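From the film club: Flandville on the big screen

The club's July screening was Flandville, the second feature from Elīna Navickas, and it drew a fuller room than we have had since the winter season. It runs to 99 minutes, which several members said was the right length. I agree with them, although I have reservations about how those minutes are shared out.

The story is taken from a strip that ran in small-press comics for years before anyone thought of filming it. Redell is a postman in a town where everyone over the age of 60 has stopped sleeping. They aren't ill and they aren't unhappy. They sit up all night, play cards, repair things and talk across the garden fences, and the younger people become more and more frightened of them. Redell is 59 when the film opens and has a birthday coming.

Readers of the strip will know that it never explained the sleeplessness. The film does, a little, in a conversation at the waterworks about halfway through, and I wish it hadn't. The explanation is short and doesn't make much sense, and the characters forget it as soon as they have heard it. I suspect it was put in for people who had asked for one. You could leave the room for those three minutes and miss nothing.

What the film gets right is the town. Navickas shot most of it at night on real streets, with very little added light, and you come to know the place well: the steps behind the chapel, the bakery with its one lit window, the long road out past the allotments. By the last act you can tell where Redell is from the sound of his boots. The comic drew all this in heavy black ink with hardly any grey, and the film doesn't copy that look. It is brown and soft and rather damp. Some members found it murky. I think our projector may be partly to blame, and we did turn the lamp up after the first reel change of the supporting short, but the first 20 minutes are dark whatever you do.

Przemysław Chmielewska plays Redell and is in nearly every scene. He has a heavy, patient face and doesn't do much with it, and for the first half hour I wasn't sure he was going to be enough. Then comes the birthday supper. His daughter has made a cake and bought him pyjamas, and both of them know what the pyjamas mean. He thanks her, folds them up and asks about her work. It is the best scene in the film and there is hardly a line in it worth quoting.

Pacheco, the retired schoolteacher who organises the night people, is less successful. In the strip she appeared in a handful of panels and was frightening mainly for her good manners. Here she has been built up into a proper villain, with a speech from the bandstand and a plan involving the railway. The speech goes on too long. The railway plan leads to a chase through the goods yard, well staged, with some nice business involving a hand-cart, but it belongs to a different sort of film and I was glad to get back to the card games.

The effects are few. One shot towards the end shows more than 200 lamps being lit on the hillside, and it was done with real lamps and real people holding them. You can tell. They don't all come on in rhythm, and one in the bottom corner goes out and is lit again. A tidier production would have fixed that. 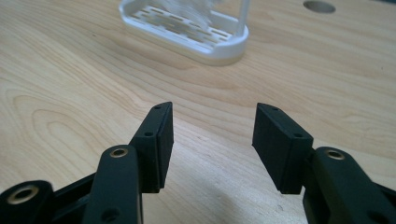

The ending divided us. Without giving it away, Redell makes a choice, and the film stays with him for one long take afterwards while he does very little. A couple of people near the back thought the reel had stuck. I had no trouble with the length of it, but the music comes in too early and tells you how to feel about a moment that was managing well enough alone. The score is otherwise good, mostly clarinet and a slightly flat upright piano.

How does it stand beside the strip? I would say it keeps the best of it and adds some things that weren't needed. People who came without having read a page seemed to follow it perfectly well, apart from the business with the two watches, which is never set up. In the strip, Redell carries his late brother's watch as well as his own and they disagree by an hour. The film keeps both watches and leaves out the brother. If you were puzzled, that is why.

The supporting short, Stodomeo, was a ten-minute animated piece about a giant who is hired to hold up a bridge. It has no dialogue. The drawing is plain, with a wobble to the line that suits a giant trying to keep still, and it got the biggest laugh of the evening when the bus goes over. We have had requests to show it again and will put it in front of something in the autumn if we can get the print back.

Slips handed in at the door were mostly favourable to the main film, with the usual note about the chairs. Two members asked if we could borrow the collected strip for the club shelf. We have one volume of it now, in good order apart from the cover, and it can be taken home for a fortnight. Please sign for it in the book.

Doors for the next screening open at 7 pm and the short starts at half past. There will be tea beforehand, but no hot food this time. If you would like to introduce a film next season, write the title and a line or two about it on the sheet by the kitchen hatch — comic-book films and anything else are equally welcome.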